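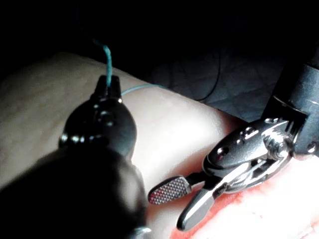 Two robot instruments at a practice pad. The left one has hold of the thread.

How does a robot know where the thread is?

Hi, I'm Hazem, and I write software for robots that are learning to sew up cuts. You'd think the hard part would be the metal hands, but I spend most of my day worrying about thread!

Thread is a pain. It's thin, it wiggles, and it never lies the same way twice. You can spot the green bit standing up from the closed jaws in a blink (and maybe the thin pale blue bit curving off to the right as well). A computer can't. All it gets from a camera is a huge grid of coloured dots, so my program has to go hunting for dots that might belong to a thread and join them up, a bit like a dot-to-dot with no numbers.

Shiny things make it harder. A bright streak on the pad can fool the program, and so can the glint on a metal jaw. My friend Định Cù and I showed ours 1000 pictures of thread in May, and it still got 174 of them wrong. Back to work!

Once it has found the thread, a different part of the program, called the planner, picks the next move. Should the open jaws close now, or creep a little nearer first? It tries out lots of paths in its head before anything moves, and throws away any where the two instruments would bump.

Try it yourself: drop a piece of wool on a patterned rug, shut one eye and pick it up with tweezers.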